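# What lives inside a computer?

I was eight when I first saw the inside of a computer, and I remember being a bit cross about it. I'd expected flashing lights and perhaps a tiny city. What I got was a green board, a lot of wires and some fluff. It took me a while to see that it really is a bit like a city, only one where everybody moves about so fast you can't catch them at it!

So let's go for a wander. The kind of computer I mean is the big box sort, called a tower, which usually stands on the floor or on a desk next to the screen. Laptops and tablets have most of the same parts, just squashed very flat.

## The board that joins everything up

The biggest thing in there is the motherboard. It's a flat sheet covered in thin metal lines called tracks, and the tracks carry electricity from one part to another. I think of them as roads. If you look closely you'll see some of them wiggle for no reason at all (there is a reason, it makes them all the same length so that the signals arrive together, and I love that).

Every other part either sits on the motherboard or is plugged into it with a cable.

## The bit that does the sums

Somewhere on the board there's a square socket, and in it sits the processor. People call it the brain, but a brain has ideas and a processor doesn't. It follows instructions, one tiny step after another, and it can do billions of steps in a second. Suppose you wanted to add 143 and 19. You might need a moment and maybe your fingers. The processor would be finished before you'd picked up your pencil.

All that work makes it warm, so when the computer is in use there's normally a chunk of metal and a fan on top to carry the heat away. Take those off and you find a shiny metal lid, and the clever part is hiding underneath it.

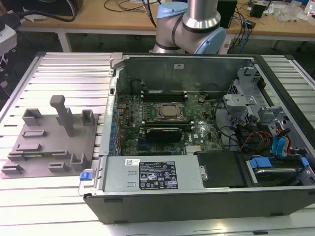
Harb wanted to know why a computer needs memory as well as a hard drive, when surely both of them are for remembering things.

Good question, and lots of grown-ups muddle those two up! Think about doing your homework. Your desk is the memory. You spread out what you're using right now, and you can grab any of it in a second. The hard drive is the cupboard across the room. It holds far more, and things stay in it overnight, but it takes longer to go and fetch them. When the computer is switched off the desk gets swept completely clear. That's why your story disappears if you forget to save it (I've done this, with four pages about a badger).

The memory comes on long thin sticks that push into slots on the motherboard, quite near the processor so the trip is short. The hard drive lives further off in its own metal cage, often held by coloured plastic clips. Blue is the colour on the one I've shown you.

## Where the pictures come from

Your screen is made of millions of dots, and every one has to be told what colour to be, over and over again. The processor could help with that, but it has plenty to do already. So many computers have a graphics card, a separate board that slots into the motherboard and spends its whole life working out dots.

## The power supply

This is the big metal box. Electricity from the wall is much too strong for all those delicate parts, so the power supply turns it into something gentler and sends it out along bundles of wires. Red, yellow and black are colours you'll often meet. In lots of computers each colour stands for a different job, and the black ones are the way back.

Please don't ever open the power supply box itself, even when it's unplugged. It can hold on to electricity for a good while and give you a very nasty shock. And if you'd like to look inside a computer, ask a grown-up first and get them to unplug it and take the side off with you.

## Something to try

Draw your own computer town. Put the processor in the middle, then add a desk for the memory, a cupboard for the hard drive, a painter's studio for the graphics card and a power station. Now join them all up with roads. Mine is called Ostenow and it has a very good bakery, which as far as I know doesn't match any part of a computer.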